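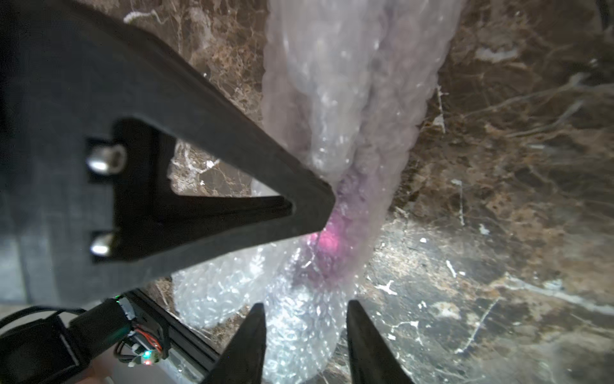 Notebook, Feltley workshop, April 2022

Back to the bookbinding paste, and I must say I have missed it. The wheat starch we brought over from Gultberg has kept well through the winter, so I cooked up a small pot first thing, 20 g of starch to 100 ml of water, stirring the whole while and thinning it afterward with a splash more from the kettle. It came out smooth and a little glassy, with a nice slow drop off the spoon.

I pasted up the spine of the Pusterance ledger (the fat one with the torn endpapers) and lined it with the thin Jireš tissue, grain running head to tail. On the first strip I was too generous and it cockled, so I lifted it and went again with a drier brush — much better. Left under weights for 60 minutes, then fresh blotters, then back under.

Note for whoever uses the press next: the left screw is stiff again, so please go gently. A dab of wax helped in September and probably would now.

Still to do: 17 loose leaves to guard, mostly from the second section, and the corners of the boards, which are soft as old bread. I would like to try a slightly thicker paste on those. The rest of the pot is in the fridge, lid on, good for a few days.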